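Frequently Asked Questions: Memorial Roll and Service Records

Who is included in the memorial roll?
The roll lists members of the regiment who died in service or who were declared missing and never recovered. It currently holds 2,599 names. Members who survived their service and died later are listed in a separate file, the Veterans Register, which uses a different entry format and is maintained on its own schedule.

How are the entries arranged?
Entries are sorted by last name, then first name, then service number. Names with accents or special characters are sorted as if the marks were absent, so Vlček appears under "Vlcek." The original spelling is kept in the entry itself. If a name was changed on enlistment, both forms are indexed and point to the same record.

What do the status codes mean?
KIA: killed in action.
DOW: died of wounds received in action.
DNB: died, non-battle. Includes illness, accident, and drowning.
MIA-D: missing in action, later declared dead.
POW-D: died while a prisoner of war.
A code followed by a question mark means that two sources disagree. The disagreement is given in the notes field.

Why does the date of death differ from the one on the headstone?
There are several possible causes. For MIA-D entries, the official date is often the date of the finding of death, which can be a year or more after the loss. Company morning reports were sometimes filed a day or two late, and the filing date was copied in place of the event date. The roll gives the event date where it can be established. Other dates are moved to the notes field and labeled by source.

How do I search by service number?
Enter digits only, without spaces or hyphens. A prefix letter, if present, goes in the separate prefix box. Partial numbers are accepted if at least four digits are given. Officers and enlisted men had separate number series, so a partial search may return both.

What do I need to submit a correction?
Send the full name as it appears on the roll, the entry number, the field to be changed, and a copy of at least one supporting document. Acceptable documents are:
Discharge or separation papers
Casualty notification telegrams or letters
Burial or interment records
Unit orders that name the individual
Award certificates with a general order number
Family letters are kept on file and may be quoted in the notes, but a letter alone will not change a date or status code.

How should documents be copied?
Scan flat, in color, and include all four edges of the page. Scan the back even if it appears blank, as stamps and routing marks are often faint. Phone photographs are accepted if the text can be read at full size. Do not remove staples or flatten folded originals under weight - brittle paper will split along the fold. Keep originals away from kitchens, bathrooms, and exterior walls.

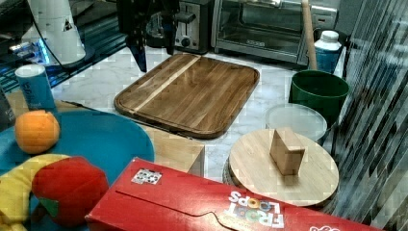
Kitchen counter with toaster, toaster oven, and cutting board.

Please do not mail originals. The association has no insured storage and cannot accept responsibility for loss in transit.

How long does a correction take?
Allow 30 days for a first reply. Corrections supported by a single clear document are normally entered in the next update. Status code changes require review by both records editors, Villads Fogh and Selina Pichler, and take longer.

How often is the roll updated?
2 times a year. The second update is posted in August. Urgent corrections, such as a misspelled name needed for a grave marker application, may be entered between updates on request.

Can you request a service file for me?
No. Requests for official personnel files must come from the veteran or next of kin, or follow the public access rules for older files. We can supply the unit, company, and service number as they appear on the roll, and these will help the archive find the file.

Can you confirm an award?
Only if it appears in the general orders we hold. Our set is not complete: 49 orders are known to be missing from the series. An award that is not listed may still be valid.

What are the Delov and Drerkeck lists?
Both are typed casualty lists donated to the association by former company clerks. The Delov list covers the rifle companies and gives home county. The Drerkeck list covers headquarters and medical personnel and does not. Entries taken from either list carry a D or K in the source field. A plain D is not a status code.

Is the roll available offline?
A text export can be downloaded from the Sustora page. Fields are separated by tabs, with one entry per line. The notes field is cut at 255 characters in the export, so check the online entry before quoting it.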